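Notícias da Oficina de Encadernação
Boletim dos sócios, agosto

A mesa nova, a luz e o curso de outono

Caros sócios,

Escrevo este texto em português porque assim me pediram na última reunião, e peço desde já desculpa pelos erros que vão encontrar. A Javiera Espinoza leu a primeira versão e corrigiu os artigos, que são a minha dificuldade antiga. Se ficou algum fora do lugar, a culpa é minha.

Como sabem os que vieram em julho, trabalhámos durante muito tempo com as duas mesas dobráveis que recebemos da escola primária. Eram baixas, dobravam no meio quando se carregava na prensa pequena, e quem cosia cadernos uma tarde inteira saía com dores nas costas. Eu própria deixei de vir duas vezes por esse motivo e não disse nada, o que foi uma tolice.

A discussão sobre a mesa nova ocupou três reuniões. O Gonçalo Morais defendia um tampo liso e branco, por ser mais fácil de limpar da cola. A Tineke Koster queria madeira, e queria que o veio se visse, pois usa a direção das linhas para alinhar o papel quando ainda não tem a régua à mão. Eu votei com a Tineke. Quem aprendeu a cortar cartão numa mesa de madeira sabe que a mão se habitua à superfície, e que numa superfície muito lisa o papel foge.

O tampo veio da carpintaria Grundley e a estrutura foi feita pelo Gonçalo, com as pernas à altura de quem trabalha de pé. Para quem prefere sentar-se há bancos altos. Peço que não se deixem frascos de cola sem tampa em cima da mesa e que se use sempre a base de corte. Um risco de bisturi num tampo destes fica para sempre, e já temos um, ao lado da prensa, cuja autora se confessou.

Depois da mesa veio a questão da luz, que eu considerava um pormenor e que deu mais trabalho do que a própria mesa. Temos no teto uma única lâmpada forte, colocada no meio da sala. Quando uma pessoa se inclina para ver o furo da agulha, a cabeça e os ombros fazem sombra exatamente no sítio onde precisa de ver. A Roos Groen fez a experiência com um caderno de linho cinzento e linha cinzenta e perdeu o mesmo furo quatro vezes. 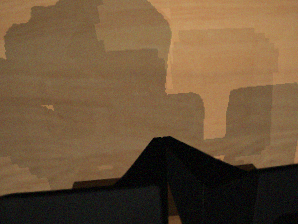 Experimentámos primeiro mudar a posição da mesa para mais perto da janela. De manhã ficou muito bem, mas a maior parte de nós vem ao fim da tarde, e no inverno a essa hora já não há janela que ajude. Depois a Roos trouxe de casa dois candeeiros de braço, um da marca Orstead e outro sem marca, e pusemos um de cada lado. Com a luz a vir da esquerda e da direita, as sombras ficam mais fracas e a linha vê-se bem. Para os canhotos é preciso baixar um pouco o candeeiro da direita e levantar o outro. Fica o pedido de que cada um volte a pôr os braços na posição alta quando sai, de modo que a pessoa seguinte não bata lá com a testa.

Quem quiser comprar um candeeiro para casa pode falar com a Roos, que estudou o assunto com muita seriedade. O conselho dela, resumido, é olhar menos para a potência e mais para o comprimento do braço. Um candeeiro curto obriga-nos a trabalhar debaixo dele, e voltamos ao problema do início.

O curso de outono

O curso de costura copta vai ser dado outra vez pela Marloes Vandenberghe, às terças-feiras, às sete da tarde. São 5 sessões. Nas primeiras 2 dobra-se e fura-se o papel, e as outras ficam para a costura, as capas e os acabamentos. No ano passado houve quem faltasse à primeira sessão por pensar que dobrar papel não precisa de aula. A Marloes pede-me que escreva, com delicadeza, que precisa.

Não é preciso experiência anterior. O material está incluído, com exceção da agulha e da dobradeira, que cada pessoa deve trazer. Quem ainda não tem dobradeira pode usar uma das que estão na gaveta da entrada, mas são velhas e uma delas deixa marcas no papel claro. A Tineke vende algumas de osso, feitas por ela, e aceita encomendas até ao início do curso.

As inscrições fazem-se na folha que está afixada junto à porta ou por telefone, para a Javiera. Por favor escrevam o nome em letra legível. Na última lista havia um sócio que não conseguimos identificar e que talvez ainda esteja à espera da nossa chamada.

Papel

Chegou a encomenda de papel marfim da Altine, 2,000 folhas, e está na estante do fundo, deitada e com uma tábua por cima. Não tirem a tábua. A sala é húmida do lado da parede norte e o papel que ficou de pé no inverno passado ganhou uma onda que nenhuma prensa conseguiu corrigir. Continuamos a usar esse para provas e para forrar.

Sobre a direção da fibra, que é a pergunta que mais me fazem: no papel da Altine a fibra corre no sentido do lado comprido. Se dobrarem a folha ao meio pelo lado curto, a dobra vai ficar contra a fibra e o caderno abre mal. Em caso de dúvida, curvem a folha com cuidado numa direção e depois na outra, sem vincar. Onde ela resistir menos, é paralelo à fibra. Aprendi isto na minha terra com um encadernador que não explicava nada e apenas abanava a cabeça quando eu fazia mal, e demorei um inverno a compreender.

O cartão cinzento acabou. O Gonçalo já pediu preço à Stevens e espera resposta. Enquanto não chega, há restos na caixa debaixo da escada que servem para livros pequenos.

Pequenos avisos

A guilhotina foi afiada. Está agora muito diferente do que era e corta com muito menos força, por isso peço cuidado aos que estavam habituados a apoiar o peso todo na alavanca.

Falta na biblioteca o livro holandês sobre pergaminho, o de capa verde. Se alguém o levou para casa, não há pressa, mas gostaríamos de saber onde ele está.

Procuramos uma pessoa que possa abrir a oficina aos sábados de manhã, mesmo que seja só uma vez por mês. A chave está com a Javiera.

O próximo boletim sai quando houver matéria. Quem tiver um livro terminado no verão e quiser mostrá-lo aos outros, pode deixá-lo na vitrina da entrada com um papel com o nome e a técnica. O meu ainda não tem capa.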